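工作间记录：椴木件面漆与字面
2019年11月3日，星期日，阴，下午小雨

昨晚暖气又停了，早上进来的时候漆架那一侧明显比门口凉。先把温湿度计挪到漆架中层，放了半个钟头再读，湿度偏高，比上周的记录高出一截。按老规矩这种天不该上面漆，所以上午只做打磨和看样，上漆推到午后再定。

Cosmin Neagu上午不在，他那批榉木底座我没有动，还压在夹具里。夹子上贴了条，写了上胶的时间，谁要拆先问他。

上周试样的读数

椴木试片分三组，漆都是同一桶Bustari水性哑光，差别在底层。第一组不上底漆，直接面漆两道。第二组先上稀释的虫胶，干透后轻磨，再上面漆两道。第三组用Sandhu的水性封闭底，面漆同样两道。

第一组木毛竖得厉害，第一道之后摸上去像细砂纸，磨过再上第二道，手感可以，但是端面吃漆吃得不匀，颜色发闷，边角处几乎看不出有漆膜。红色试片上最明显，蓝色好一点，可能是蓝色本身遮盖力强。

第二组最平整，木毛少，端面也均匀。缺点是虫胶偏黄，白字压在上面略微发暖，单看没问题，跟第三组放一起就看得出来。Auður不喜欢这个暖调，说像旧牙。我觉得可以接受，先保留意见。

第三组介于两者之间。封闭底干得快，省时间，但第一道面漆上去时有缩孔，集中在一个角上。我怀疑是手上的油，也可能是抹布没洗干净。要重做一片，戴手套，换新布。

耐磨

摩擦台上用干毛毡来回擦，加了砝码，三组各跑3000多次。结果写在这里，数字版在蓝皮本里：
第一组：棱上露木，平面发亮，白字边缘起毛。
第二组：棱上变浅但没露木，平面略亮，白字完好。
第三组：棱上有一小处露木，正好是缩孔那个角，不能算数。其余跟第二组差不多。

湿毛毡还没有跑。干擦过关不等于湿擦过关，尤其是小孩用的东西，汗和口水都要考虑。Signe Thorlacius那边要的是湿擦的结果，干擦她只当参考。湿擦的水槽密封条老化了，漏，得先换。

棱的问题。目前所有试片的棱都只用砂纸倒了一下，很小。漆膜在尖棱上本来就薄，磨掉是迟早的事。我建议把圆角加大一档，重新走一遍。加大以后字面会变小，字要不要跟着缩，得和Roxana Montoya商量，字模是她画的。

字面与配色

整套东西的用法是孩子把字母块在浅木托里排成一行，所以看字不能只看单块，要看一排。我和Ye-rin Seok上午对着样子讨论了一会儿。红底白字和蓝底白字混排，远一点看，白字在蓝底上略显得清楚，红底上的字看久了有点晃。她说这跟灯有关，窗光下差别小。我们把顶灯关掉又看了一遍，确实小了，但还在。

圆形的字母o在两种底色上都出现，正好可以对照。我的印象是蓝底的o显得略小，Ye-rin说一样大。拿卡尺量过印版，是一样大，所以是看上去的事，不用改。

还有间距。块与块贴紧排的时候，字与字的距离由块的边长决定，t这类窄字两侧空得多，o这类宽字两侧空得少，一行读下来松紧不一。印刷上可以调字距，木块没法调，只能在每个字母放在块面上的位置做点文章。Roxana的做法是一律居中，我同意，孩子会把块转来转去，偏心放反而乱。

托盘上沿排字，下面留一条空的木面，我起先觉得浪费，后来觉得留着好，手指有地方搭，拿取方便。托盘本身只上油，不上漆，浅木色跟红蓝摆在一起也不抢。

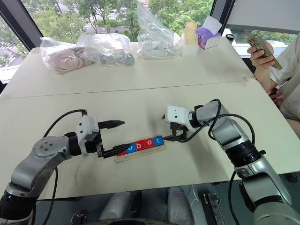 托盘的油

用的是Pirngate的硬蜡油，薄涂一遍，过十几分钟擦掉多余的，隔夜再来一遍。上次有人图快涂得厚，第二天还粘手，最后用松节油擦掉重来。薄，一定要薄。抹布用完摊平晾在铁架上，不要团起来塞桶里，亚麻油的布会自己发热。门后那张告示旧了，字都褪了，下周重写一张。

托盘底板的木纹方向要和长边一致，上个月有两块横着下的料，湿度一变就翘。Cosmin说是他划线的时候转错了板。已经改在样板上，样板右上角打了箭头。

打磨记录

抛光轮旁边那盒水砂纸混了，粗的细的塞在一起，我重新分了格。面漆最后一道之后用2000目沾肥皂水轻带两下，只去颗粒，不要追求亮。用力过头就把哑光磨成半光，一块一块深浅不同，比有颗粒还难看。

老问题：白字是丝印的，油墨比周围漆面高出一点点，打磨时先碰到字。所以打磨必须在丝印之前完成，印完只罩一层薄面漆，之后不再动砂纸。上午我发现架上有一批是先印后磨的，字边已经有缺，挑出来做耐磨试片用，不出货。

丝印网版洗过了，网眼里还有少量干墨，在小写字母的弯处。用软刷加洗网水又刷了一遍，对光看干净了。绷网张力没有仪器，敲着听，比新绷的时候松，再用一两批就该换。

字母方向

这件事拖了好几周，今天写清楚，免得又口头来口头去。

小写的b转个方向，可以当q、d、p来看。Roxana的字形圆肚子接直杆，很规矩，转过来就分不出是哪一个。对教室来说这有两面。一面是省，同一块可以当几个字母使，Lulport幼儿园的老师就喜欢这样，让孩子自己转着找。另一面是乱，刚开始认字的孩子本来就容易混这几个，块上没有上下的标记，他排出来是什么全凭运气，老师也不好说他错。

几种办法：
在字下面印一条细横线作基线。最省事，改网版就行。缺点是像下划线，孩子会问这是什么。
在块的底面钻一个浅坑。摸得出来，不影响字面，但多一道工序，坑里容易积漆。
字形上做区分，比如b的杆顶加一个小衬线，q带一个尾巴。Roxana不太愿意，她说那样就得整套重画，o和t也得跟着变。
什么也不做，在说明单上写一句。

我倾向第一种，线画短一点、细一点。Auður倾向第四种。Ye-rin提出先印一小批带线的，七月那次试用的老师都还联系得上，寄过去问。我认为这样最稳妥，花不了多少钱。

红底的b我另外看了丝印的边缘，弯肚子内侧是最容易糊墨的地方，刮刀压力一大就溢。以后每次开印，先拿b试第一张，b清楚了别的一般都清楚。
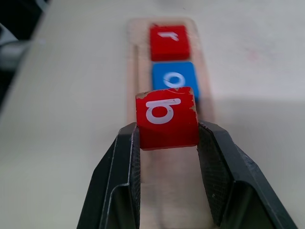 午后

雨下来以后湿度没有再升，暖气两点多恢复。三点读数降到可以接受，于是给第三组补做的试片上了封闭底。新布，手套，刷之前用酒精擦过一遍。半小时后看，没有缩孔。看来是布的问题，至少不是漆的问题。不过只有一片，别急着下结论，明天再做几片。

刷子：那把宽的羊毛刷开始掉毛，挑了几根出来，已经退到刷托盘背面用。新刷子订在清单里了。

漆桶盖子没盖紧，表面结了一层皮，用纱网滤过，剩下的称了一下，连桶带漆不够下一批红色用的。蓝色还够。红色要补，找Pirngate问能不能和硬蜡油一起送，上次分开送运费算了两次。

色差：新旧两桶红色并排刷在白卡上，干后新的略偏橙。肉眼在窗边能看出来，灯下看不出。同一套里不要混用两桶，这一条写到漆架上。旧桶剩下的只用来补边。

丝印白墨换了配比，调墨油减了一点，遮盖好些，干得也快，网上停留时间得缩短，不然堵版。Cosmin下午来了，试了几张，说手感偏涩，但印出来他认可。

账和杂事

本周领用：毛毡、手套、洗网水、薄口胶带，都登在门口的本子上。洗网水一共83，收据夹在本子最后一页。

摩擦台的皮带有异响，上了点滑石粉，响声小了，没有消失。跑长程之前要看一眼皮带有没有偏。

吸尘管在弯头处堵过一次，掏出来一团木毛和一截铅笔。请大家削铅笔不要对着吸口。

Signe来电话，问湿擦什么时候能出。我答复她密封条到货之后，先不说具体哪天。她还问棱角的圆度有没有定，我说没有，要和字面一起定。

待办
一、湿擦水槽换密封条，试水，空跑一遍。
二、加大圆角的试片下料，红蓝各做一份，木纹方向看样板箭头。
三、封闭底再补4片，分两个人做，各用各的布。
四、Roxana出一版带短基线的b、d、p、q，先打纸样，不急着晒版。
五、红漆补货，到货先刷白卡留样，背面写桶号。
六、门后告示重写。
七、榉木底座明早拆夹，Cosmin来拆。

走之前：漆架门关了，抹布摊开了，摩擦台断电。温湿度计留在漆架中层，不要挪回门口。

补记，晚上：补做的那片又看了一次，表面平，侧面有一道流挂，刷的时候漆蘸多了。不影响看缩孔，但不能拿去跑耐磨，背面已用铅笔打叉。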